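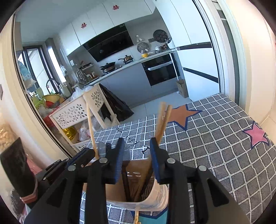
Ferdale 观影会 春季片单会议纪要
日期:2021年2月7日
形式:线上
记录:观影会秘书组

一、上次纪要
12月会议纪要无异议,通过。其中“字幕校对稿由选片组保管”一句改为“由放映组保管”。

二、去年观影情况
放映组报告,全年登记观影1244人次,会员现有124人。人次最高的是秋季的纪录片专场,最低的是午后短片场。有会员提出,短片场开始时间太早,上班的人赶不到。会议同意春季短片场改到晚上七点半,试行到五月底再看。
放映组另外提到,登记表上有不少人只写昵称,核对会员身份时很费时间。今后线上登记须填会员号,非会员填手机尾号。

三、春季片单
选片组提交初选片单,讨论后意见如下:
1. 《Giltach》定为开幕片。版权方已书面同意放映一场,不得录制,不得加场。片长较长,中间休息十分钟。
2. 《Stamier》有两个版本,导演剪辑版和院线版。多数人倾向导演剪辑版,但目前拿到的中文字幕是按院线版做的,时间轴对不上。字幕组估计要三周才能调完。若三月中旬前未完成,则放院线版。
3. 老片修复单元保留,场次由四场减为三场。空出的一场给会员推荐片,推荐方式见第四项。
4. 恐怖片专场有争议。反对的意见是去年同类专场中途退场的人多,赞成的意见是报名一直很满。表决结果为保留,海报和登记页须注明不适合未成年人观看。

四、会员推荐片
每名会员可推荐一部,附一百字以内的理由。近两年在本会放过的影片不收。选片组先筛出五部,再由全体会员在群内投票,得票最高者放映。票数相同的,以版权手续较易办理者为先。

五、放映平台与设备
现用的线上放映平台Thakur套餐将到期,续费270元,会议同意续费。有人反映上次放映时声音比画面慢,放映组查过,问题出在片源转码上,会重新转一遍再试播。
线下放映恢复时间未定,场地方面有消息后另行通知。投影机灯泡先不换。

六、其他
1. 映后讨论时间限在四十分钟内,超时可转到群里继续。
2. 会刊影评栏目缺稿,字数放宽到八百至两千字。评分栏取消星级,只写推荐或不推荐。
3. 群内请勿转发来源不明的片源链接,已发的请自行撤回。

七、待办
选片组:确认《Giltach》放映日期,发正式片单。
字幕组:调整《Stamier》字幕,进度每周在群里报一次。
放映组:办理平台续费,重新转码,修改登记表。
会刊组:发征稿通知。

下次会议时间在群内另行通知。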